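The Grip That Quit at Pick 200

I went up to Pemstead in January to watch a robot arm empty a bin, and I got there just in time for it to stop doing that. Skota, as the crew calls the arm, had a run of 1,000 picks ahead of it. At pick 200 it froze – no alarm, no flashing light, just a gripper hanging over a pile of cheap plastic stuff.

Everyone at Enusar blamed the software first (of course they did!). It took some 5 hours to find the real trouble, a wire that lost contact whenever the wrist bent low. Up high, it tested perfectly every time.

What bugged me was the silence. The arm thought it was fine, and a person might well have reached right in. 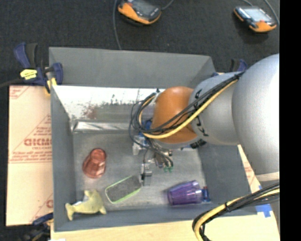
What changed

Now a lost signal cuts power to the arm, and hands stay out of the bin until a light goes green. I still kept mine in my pockets.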